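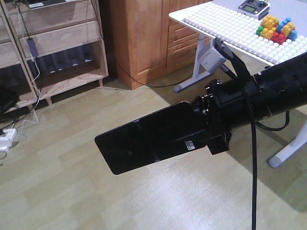

The arm at the Sundley workshop, with the brick table behind it.

Every fault report I have read from a small robot lab blames the last person who touched the controls. The one Sundley put out in December does the same, and I think it is wrong.

The facts are short. The arm was partway through a brick-stacking run when it dropped out of its program and swung down toward the floor. Banafsheh Vahidi was standing 48 inches away and stepped back. She was not hurt. The log shows the joint signal going missing 11 times in the hour before, and the controller retrying each time without a word to anyone. On the next loss it gave up and let the arm sag. The report calls this "operator inattention."

Look at how the cable runs. It hangs straight down from the arm to the bottom of the picture, and a thinner one loops off the underside. A loose cable gets tugged, and a tugged connector works itself free. Shahram Dehghan raised this with the lab last year and was told a clip would be ordered. A clip costs less than lunch.

The second problem is the software. A controller that hides a lost signal has been set up to keep the demo going. I would have it stop and hold after the first loss, with the brakes on, until a person clears it. Ye-seo Tak disagrees with me here - she says people who clear more than 10 false stops a day quit reading them. She has a point, but the answer is to fix the connector so the stops are rare.

Vahidi has been sent for retraining. As of this writing the cable clip is still on order, and the retry setting is the same as it was.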